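Chapter 3
Two Hands Before Two Arms

What you will need from earlier chapters: the parts list from Chapter 1, the cable notes from Chapter 2, and a gripper that opens and closes without sticking. If yours still sticks, go back and sand the slides again. We'll wait for you!

When Etenesh Dinsa and I first taught this material at Andimside, the shared workshop where most of this book was worked out, we made the same mistake that I suspect a good many home builders make. We started with the arm. Everybody wanted to start with the arm, of course, and so did we, and for most of a spring we bolted and unbolted and tuned and swore a little, and by June we had a pair of arms that could wave quite nicely and could not pick up a pen. We had spent all our patience on the part of the machine that carries the hand, and had hardly given a thought to the hand itself, or to what we would like it to do once it got somewhere.

Tekle Gashaw was the one who put a stop to it. He had come in to use the drill press, listened to us argue for a while, and then asked if he could just hold the gripper. So we unbolted it and gave it to him, with the wires still trailing, and he walked around the shop with it picking things up (tape, a washer, somebody's lunch) and in ten minutes he had found more wrong with it than we had found in weeks. The fingers were too short for anything lying flat. The trigger, such as it was, wanted two hands. And he couldn't see what he was grabbing, which turned out to matter even more for the recordings than it did for him.

What grew out of that afternoon is the tool we call the Bolus, a gripper with a handle on top, a camera on the front, and a body large enough to hold the electronics without any shaving of corners. You carry it in your own hand and do the job yourself, and the camera records the job from the gripper's point of view. Later, when you do have an arm, it can learn from what you recorded. You will build two of them in this chapter, one for each hand, and you'll be using them well before the chapter is over. 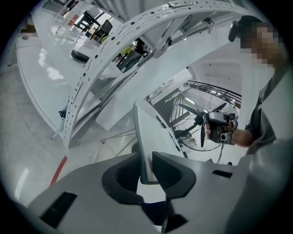 Figure 3.1 A hand-held gripper at fan height, seen from the camera of another one.

I should say something about space, as it's the question we are asked most by readers who work at home. You need less than you think. A small table that you can lean over comfortably, with room for both elbows, is plenty for every exercise up to the end of Chapter 5. A round or half-round one is pleasant to work at but by no means required. What you do need is steady light and a table that doesn't rock, and please check for the rocking with your full weight on it, the way you'll lean when you are forty recordings in and your back has begun to complain. Wubit Degefa keeps a folded square of cardboard in her apron for table legs and I have never seen her without it.

You should also think early about what will be behind your work. A camera on a gripper sees a great deal more than you expect, since the lens is a wide one and your wrist turns constantly. Shelves, chairs, people walking by, the ceiling: all of it ends up in your recordings. We don't recommend hanging sheets or clearing the room. A bit of ordinary clutter does the recordings good, and a model that has only ever met a bare wall gets easily upset. But do ask the people you share the shop with whether they mind being in view, and ask them before you switch anything on.

3.1 Choosing a first job

The first job you record should be dull. I mean this kindly. It should be something you can do over and over without having to think about it, with objects that won't break or roll away under the bench, and it should need both hands for at least part of the time. We have tried folding towels (lovely, but slow), stacking cups (too easy to do with one hand), and sorting screws, which Sohail Jafri still brings up whenever he feels I am getting too pleased with myself. The screws were my idea.

The job we settled on uses a small whiteboard and a few dry-erase markers. The board has to be turned and steadied, which wants two grippers, and the markers have to be picked up and put down, which wants only one, so you get practice at both without changing the setup. The pieces are cheap. They are also familiar, and that is worth more than it sounds, because you already know in your own hands how a marker ought to feel when it is held properly.
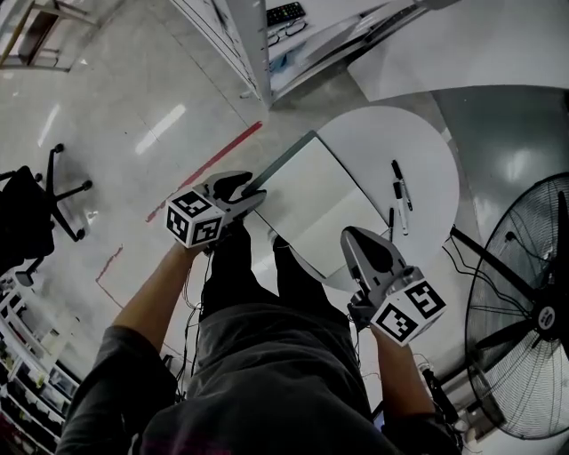
Go slowly at first, much more slowly than feels natural. Your fingers have had a lifetime of practice and the gripper has had none, and in the first hour you will find yourself trying to pinch with a wrist angle that the tool simply can't reach. Let your shoulders do more of the moving. Keep your elbows a little away from your sides, and bring each gripper in along the line you want it to leave by. Ayana Seyoum, who taught piano for years before she ever picked up a soldering iron, has her students do the whole job once with the grippers open and touching nothing at all, only going through the motions, and I have come to think it's the best warm-up we have.

You'll also meet the marker cubes in this chapter. These are the white blocks with black square patterns that mount at the base of each gripper, and they let a camera elsewhere work out where each gripper is and which way it is facing. Print the patterns on plain matte paper. Glossy paper catches the light and the pattern washes out just when you need it – usually in the middle of the best recording of the day. Glue the faces flat, with no bubbles, and write "L" or "R" on the inside of the cube before you close it up. We skipped that last step and recorded an entire evening with the two sides swapped.

3.2 How much is enough?

People do like to have a number, so let me give you ours, with the warning that it comes from one shop and one job. For the board and markers we collected 3,000 short recordings over 10 weeks, and we kept 2,000 of them. The rest we threw out. A few had a thumb over the lens, a good many started late or ended early, and then there was the swapped evening. You don't need anything like that many to follow this chapter, and the exercises at the end ask only for a small batch, but I'd like you to get used to the idea of throwing recordings away. It hurts the first few times.

We keep track of them in Gu, the little logging program that Sohail wrote and that you'll install in section 3.4. Each recording gets a line with the job, the person, which grippers were used, and a free space for remarks. Do fill in the remarks! "Left finger squeaked" has saved us more than once. If you would sooner use a paper notebook, use one, and number the pages.

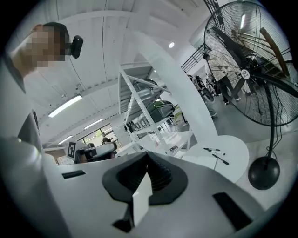

Figure 3.2 A round table with markers on it, beside the standing fan and the shelving.

Between recordings, move things. Shift the markers a little, turn one of them, push the board toward the far side of the table, stand somewhere else. It's surprisingly hard to do this fairly, as we all have a favorite spot for everything and drift back to it when we are tired. Wubit drops the markers from a few inches up and records them wherever they land, and I have stolen that from her without shame.

Before you begin

Lay out the parts for both grippers at once and build them side by side, step by step, left and right together. It takes longer than finishing one and then the other, but they come out matched, and matched grippers are far easier on the hands. Check your screws against the list. The finger hinges in the kit drawings call for the longer size, and if you ordered from Dramex, the two sizes come in the same bag, so sort them into separate dishes first.

Set aside an evening for section 3.3, which covers the handle and trigger, and a second one for the camera mount. Have your cables cut and labeled as described in Chapter 2, and leave a hand's width of slack at the wrist end of each.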